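Home | Archives | Browse by thread | Subscribe | Log in

We use cookies to keep you signed in. Accept / Manage settings

Re: [greltimbridge-wellness] Float tank passes at Doltura, is it worth it?
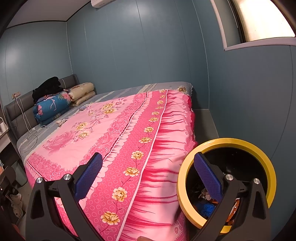 I've now done two of the Doltura floats, and I'm not convinced the member pass is the bargain it's being made out to be. Marwan's arithmetic only works if you go every fortnight and never cancel, and I don't know many people who manage that past the first couple of months. The other half of the pitch is the home kit, where you soak your feet in the Zelo salts and supposedly get the same effect for the price of a coffee. Any round tub with a thick rim, like the yellow one, would do for a foot soak as far as I can see, so I'd want a good reason before paying for theirs. Warm water and salt is warm water and salt.

> On 2023-04-15, Marwan Harb wrote:
>
> Has anyone else signed up for the float pass at Doltura?
> It's $80 a session if you walk in, but $40 once you've
> paid the joining fee of $117. So you're ahead by your
> third visit. They say an hour in the tank is worth four
> hours of sleep, and the magnesium goes straight in
> through the skin. My shoulders have been much better.
> Geagea does a similar thing across the river but the
> rooms looked a bit tired to me.

Marwan, I'm glad about the shoulders. Mine were better too, for an evening. So are they after a hot bath and an hour with the phone switched off, and I'd like to know how much of it is the tank and how much is lying down in the dark.

The "four hours of sleep" line I'd ignore completely. I asked at the desk where it came from and was told "studies". Which ones? The girl was very nice about it and gave me a brochure, and the brochure says "studies" as well. Same with the magnesium – I'd want to see something from a person who isn't selling it.

Also read the back of the form. The $40 rate is for off-peak hours only, and the pass renews itself in May unless you tell them in writing. I missed that the first time through.

Has anyone been to Geagea lately? Tired rooms don't bother me if the showers are clean and they don't try to flog you a moisturiser on the way out. I'd pay the casual rate there once for the sake of a fair comparison.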